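Laundry Tips I Tested Because I Didn't Believe Them

Every laundry tip comes with a promise attached. Your whites will be whiter, your towels will be fluffy again, the stain will lift right out. I've been washing clothes for a household for a long time and most of what I've been told turned out to make no difference I could see. A few things did. I've put them all on one page with my verdicts, and you can argue with me in your own laundry room.

Vinegar in the rinse

The claim is that white vinegar softens fabric, removes odor, sets colors, cleans the machine and does everything else short of folding. I put half a cup in the softener drawer with every towel load for nine weeks. The towels came out a little less stiff than they do with too much detergent in them. They came out exactly as stiff as they do with the right amount of detergent and no vinegar.

So that's what I think is going on. People use too much soap, the soap stays in the cloth, the vinegar helps rinse some of it out, and the vinegar gets the credit. Try cutting your detergent in half first. It's cheaper and the laundry room won't smell like a pickle jar.

As for setting colors, I soaked a cheap red dish towel in vinegar and salt overnight, washed it with a white rag, and got a pink rag. Modern dyes are set at the factory or they aren't set at all.

Never put vinegar and chlorine bleach in the same load. They make a gas you don't want to breathe. That one I did not test.

The measuring cap

Look inside the cap of your detergent. There are usually lines molded into it, very faint, and the line for a normal load is much lower than you'd guess. My jug of Clivetti has its lowest line so far down that I had to hold the cap up to the window to find it. Mark it with a permanent marker. I have no proof that anybody makes those lines hard to read on purpose, but I do notice who sells the detergent.

Dryer balls

I bought 2 of the Gronda wool ones, which the package says will cut drying time. I ran the same set of sheets with and without them and checked at the same point in the cycle. The sheets were damp in the same places both times, mostly in the corner of the fitted sheet, where everything else had wadded itself up. What helped was stopping the dryer halfway and shaking that sheet out.

The balls do seem to knock a bit of dog hair loose. They also roll under the bed when you strip the dryer onto it. I still have one.

Sorting by the darkest color

A lot of advice says to stop sorting since cold water and modern detergents have made it pointless. I'd half believe that for solid colors that have been washed plenty of times. I don't believe it for stripes. A striped knit carries its own dark load and its own light load wherever it goes, and if the dark yarn is going to bleed, it has only to travel as far as the next stripe.

What I do with striped socks and sweaters:

Wash them cold and wash them alone, or with the dark things, the first couple of times.
Take them out as soon as the machine stops. Sitting in a wet heap is when I've seen the most color move.
Spread them flat to dry in a single layer, front not touching back if you can slide a towel inside.
Test first if the piece matters to you. Press a damp white cloth on the darkest stripe, hold it, and look at the cloth.

Color catcher sheets are supposed to solve all this. I used a box of the Pongsiri ones. They do come out of the wash gray, and it's very satisfying to look at, but a scrap of old white T-shirt thrown in the same kind of load came out gray too. Draw your own conclusions about what you're paying for.
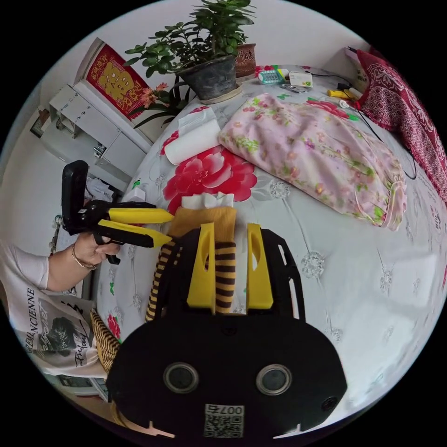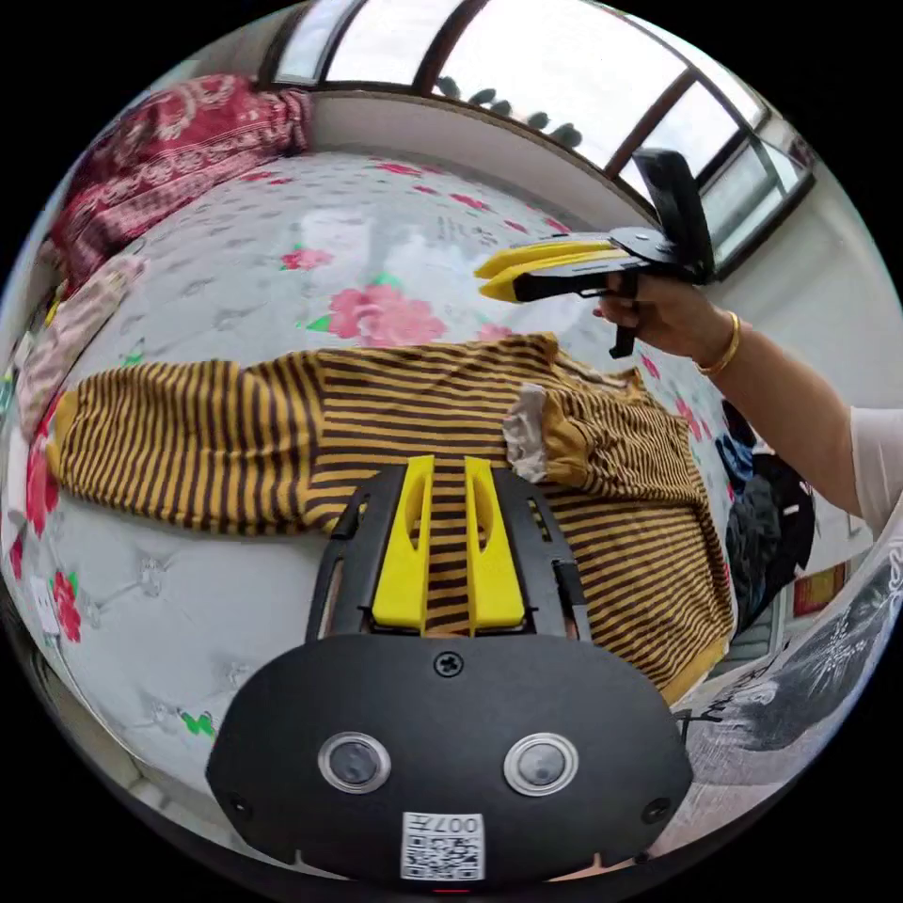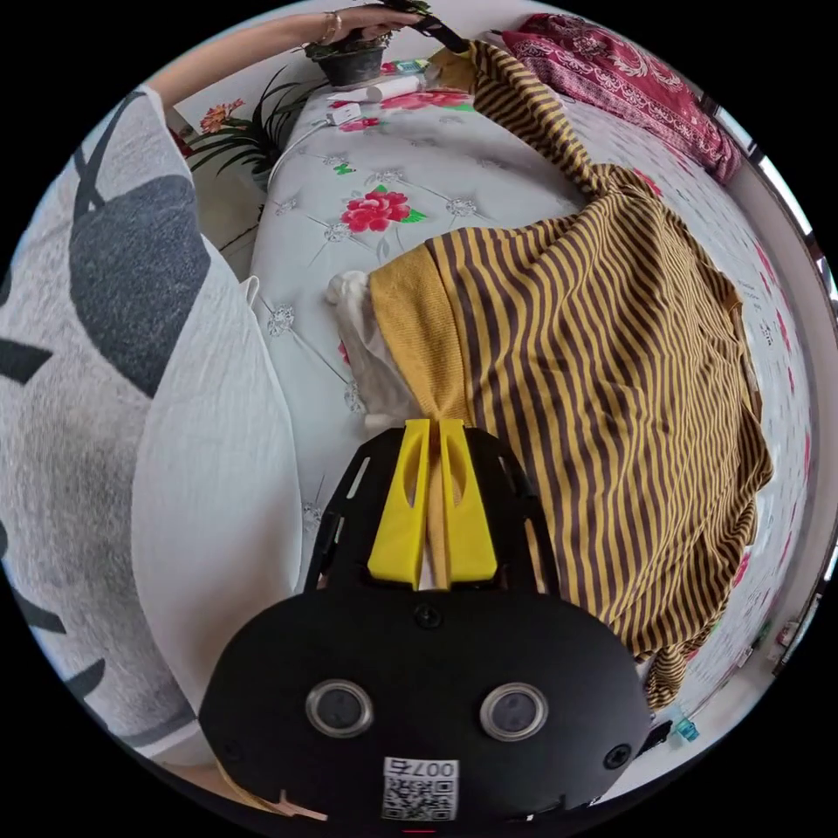 Yellow with dark stripes. For washing purposes I'd call that dark.

Tissues in the wash

You've read that an aspirin, a pair of pantyhose or a damp sponge will rescue a load that went in with a tissue. I have tried the pantyhose. It picked up some fluff and then I had fluffy pantyhose and a load of black pants that still looked snowed on.

Let the clothes dry completely before you do anything. Wet tissue smears and digs in, and dry tissue shakes off. Take the load outside, snap each piece hard, then give it ten minutes in the dryer with no heat and clean the lint screen afterward. A lint roller for whatever is left.

Better to check beforehand, and check more than pockets. Cuffs, sleeves and socks hold on to more than you'd think. Turning socks right side out as they come off the foot would take care of half of it, and you can tell your family so as many times as you like.

Shrunken sweaters and hair conditioner

The tip goes like this: soak the shrunken sweater in lukewarm water with hair conditioner, squeeze it out, and stretch it back to size. It gets repeated everywhere, usually with a photo of a sweater that doesn't look as if it had ever been shrunk.

It depends what happened to it. If a wool sweater has felted, meaning the stitches have closed up and you can't see them as stitches any more, it's done. No conditioner is going to open that up. Make mittens. If it has only pulled in a bit, and you can still see every stitch, then yes, you can wet it and ease it back out. I got most of the sleeve length back on one this way. Then I did the same with plain water on a similar sweater and got about the same result, so I suspect the conditioner is there to make it feel like a treatment.

Cotton will stretch while it's wet and go right back the next time you wash it. Acrylic has the opposite problem. It grows in the heat and stays grown.

Lay the thing on a towel, pull a little at a time from both sides, and measure it against one that fits. Leave it alone until it's dry all the way through.

Freezing your jeans

No. Cold makes the bacteria sleepy. They wake up when you put the jeans on. Hang them by an open window or wash them.

Baking soda

I gave it a fair chance. A box in the closet did nothing I could smell. Half a cup in with gym clothes did nothing either, and some of it was still sitting in the drawer afterward like wet sand. The one place I'll allow it is as a paste on a fresh collar ring, where the grit does some scrubbing. Dish soap and an old toothbrush do it faster.

Stain sticks

I keep a Vesby stick in the kitchen drawer and it works on grease if I get to the spot the same day. So does dish soap. I keep using the stick because it's already in the drawer. On coffee I got nothing from it that cold water wouldn't have done, and on ink I only made a bigger spot.

Whatever you use, don't put the garment in the dryer until the stain is gone. I was ready to file that one with the other old wives' tales, but it holds up. I dried one of two napkins with the same spot of gravy on it and hung the other. The hung one came clean on the second wash. The dried one is now a rag.

Cleaning the washer itself

Run it empty on the hottest setting. Mine has a 90-minute tub cycle that I ignored for years. Tablets are optional as far as I can tell. I've run it with one and without, and the door seal was the part that smelled both times, so wipe the seal. Pull the rubber fold back and go all the way around with a rag and hot soapy water. You'll find hair, a coin, possibly the sock you blamed the dryer for.

Leave the door open between loads if you don't have small children or a cat. It costs nothing, and it has done more for my washer than any tablet did.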